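# Chapter 7: Learning from a Demonstration

Much of what a student learns about automation is learned on a visit. A works, a laboratory or a college department opens its doors for a few hours, a machine is put through its paces, and the visitors go home with a leaflet. This chapter is concerned with how such a visit should be prepared, watched and written up. It follows one open day from beginning to end, and the exercises at the close of each section refer back to it.

The open day was held at the Lamstead training centre on September 22, 2018. The centre had taken up a household simulator named Kalta in July of the same year, and the demonstration was arranged to show local employers what trainees did with it. Cayetano Rivas, who led the session, divided the visitors into parties of 14 and gave each party two tasks to observe. The first was carried out on a bench in the workshop. The second took place wholly on the screen, in a simulated bedroom beside a narrow hallway, and it is the second that occupies most of this chapter.
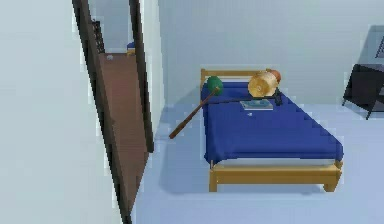 *Reading time: 7 minutes*

A simulated room is a simplified one. The walls and floor of the Kalta bedroom are plain, the shadows are faint, and the bed with its blue blanket serves as the working surface. The articles lying on it, among them an orange ball and a large round golden object, differ clearly in colour and shape. Visitors who expected the clutter of a real home remarked on this, and their remarks are discussed in Section 7.2.

The party was asked to write down three things before the task began: what the operator intended to do, what the machine would need to know in order to do it, and what would count as failure. Few of the visitors had finished when the operator was ready to start. Rivas allowed them the extra time — a decision he defends in the interview printed in Section 7.4 — and the written notes collected that afternoon are the main source for what follows.

Readers should note two terms. A *run* is a single attempt at a task, from the starting position to the point at which the operator stops it. A *session* is a set of runs made under the same settings. The Lamstead trainees had completed 700 runs before the open day, and the record of these is kept separately from the visitors' notes.

Section 7.1 deals with the preparation of the visit and the letter sent to employers in advance.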